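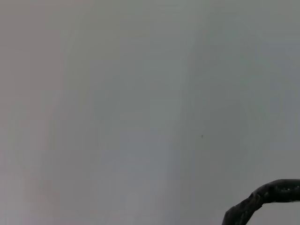 So I joined the robot club. I know, I know, I said I was going to take up swimming. But Veerle Declercq from upstairs has been going since January and she kept coming home with stories, and one evening I went along to be polite and now I have a key fob and a mug shelf.

The club is called Drudideo and it meets above a tile shop, up a staircase that really wants a second handrail. We have the place from seven until the tile people set the alarm at half ten. Everybody picks a project for the term. The serious ones are doing sorting, there's a pair who want to fold napkins (good luck to them!) and Veerle and I are doing tea.

Our plan is called Ulora, after a boat Veerle once had a share in, and it goes like this: pick up the kettle, bring the spout to the cup, tip, stop, put the kettle back. I wrote that down on the first night and thought, well, that's five lines, we'll be finished by Easter. We spent the whole of the first month on line one.

A round kettle is a horrible thing to get hold of. You and I just take the handle and let our wrist sort out the rest, but the wrist is exactly what you have to explain, over and over, to something with no interest in tea. You guide it through the move, you save it, you do it again a tiny bit differently. Veerle is patient and does lovely slow ones. Mine are jerky and I tend to hold my breath. We have 427 saved goes so far and I'd say the good ones are nearly all hers.
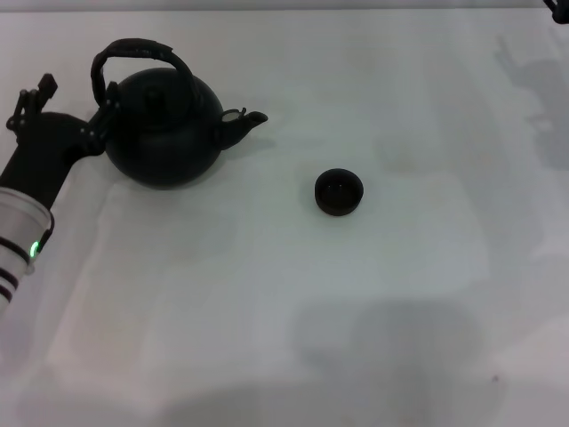 The other thing I've learned is that where you start matters far more than I'd have guessed. If the cup is always in the same spot then of course you get good at that spot, and then somebody shifts it a hand's width and the whole thing falls to bits. So now we move the cup every time, and turn the kettle a little, and try not to fall into habits. I have terrible habits. Left to myself I put the cup where I'd want it if I were about to drink from it, every single time, and Veerle has started clearing her throat when I do it.

We practise dry, by the way. There is a rule about water and it's written on the door in capitals. Once you've shown the others a run of clean dry pours you're allowed up to 200 ml, cold, with a towel down and somebody standing by. I'm looking forward to that more than is sensible for a woman my age.

In April there's an evening where all the clubs visit each other, and the Amegashie lot from across the river are coming to us. They did a toast-buttering thing last year that people still talk about. Veerle wants to show the whole pour from start to finish. I'd settle for a nice lift and a wobble-free return, and we've been arguing about it on the bus.

Oh, and if anyone reading has an old kettle with a good big handle, I'd like to borrow it for a few weeks so we can see how we cope with a different shape. Leave me a comment or catch me at the allotment.

Last updated: April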